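En defensa de la pinza construida en casa

Rosine Charpentier
3 Oct 2020

La automatización doméstica suele debatirse en congresos y en folletos comerciales, lejos de los lugares donde habría de prestar servicio. Sostengo en estas líneas que una parte sustancial del trabajo previo debe realizarse en viviendas habitadas, con herramientas que su propio autor pueda desmontar y corregir. Me refiero al proyecto Skilasitz, desarrollado entre mi domicilio y el taller compartido de Stomville, y en particular a su tarea más modesta: el manejo de una prenda doblada sobre una cama. 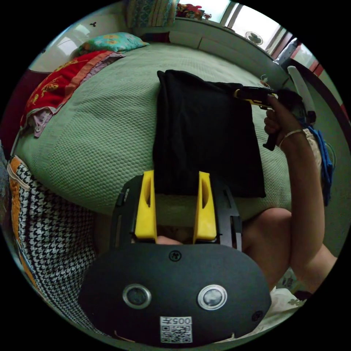
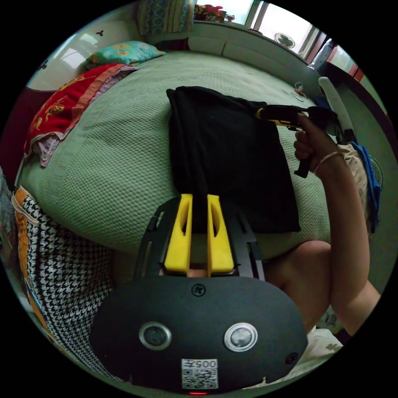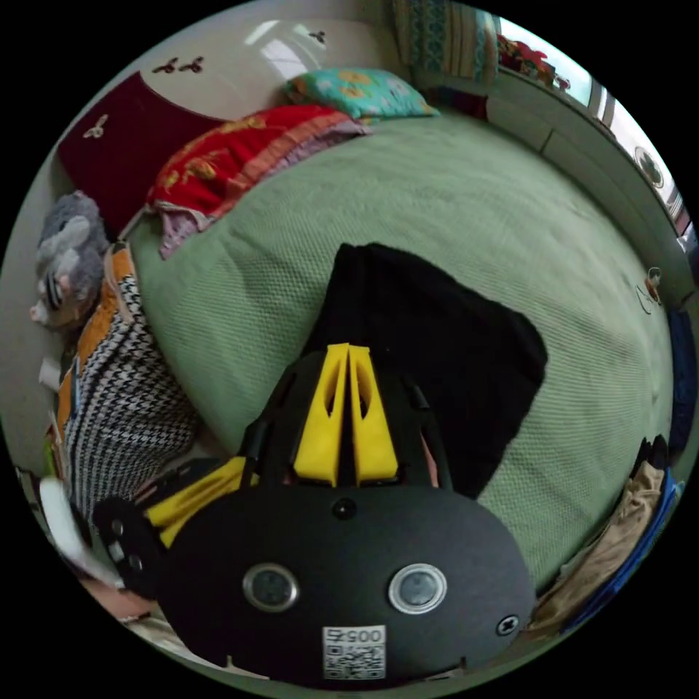 Proyecto Skilasitz: pinza manual de dedos amarillos ante una prenda negra extendida sobre la colcha verde.

La ropa constituye un caso exigente. Una pieza rígida conserva su forma cuando se la sujeta por un extremo; un tejido la pierde de inmediato, y el punto de agarre determina todo lo que viene después. Si además el tejido es negro, los pliegues apenas se distinguen y el sistema de visión dispone de muy poca información. El banco de pruebas habitual, con su superficie lisa y su iluminación uniforme, elimina precisamente estas dificultades. Una colcha con relieve y la luz de una ventana las restituyen.

Se me ha objetado que un montaje casero carece de repetibilidad. Mathis Vidal, con quien comparto mesa en el taller, mantiene esta posición con argumentos serios: dos sesiones en una misma habitación nunca son idénticas, y la comparación entre versiones de la herramienta se resiente. Admito la objeción en lo que concierne a las mediciones finas. No la admito como criterio general. Una pinza que solo responde bien en condiciones fijas ofrece resultados comparables entre sí y de escasa utilidad para quien tiene una cama por hacer.

Existe, por otra parte, una cuestión de coste. El presupuesto de Skilasitz se cerró en 598 euros, incluidos los dedos que hubo que rehacer. La propuesta que recibimos de la firma Bradent ascendía a 2000 euros, con una carcasa sellada cuya apertura anulaba la garantía. No discuto la calidad de aquel equipo. Discuto que convenga a un taller de 10 socios, donde el aprendizaje depende de poder aflojar un tornillo y observar qué sucede - y donde las averías forman parte del programa.

Considero, en consecuencia, que los talleres compartidos deberían reservar una parte de sus recursos a ensayos en domicilios de los socios, con un registro escrito de cada sesión y de las modificaciones efectuadas. El taller Rostami aplica ya un procedimiento semejante, y sus fichas nos han ahorrado al menos un diseño erróneo de la articulación.

La propuesta se someterá a la asamblea de Stomville en diciembre. Hasta entonces, los planos de los dedos y la lista de materiales pueden consultarse en el archivador de la entrada.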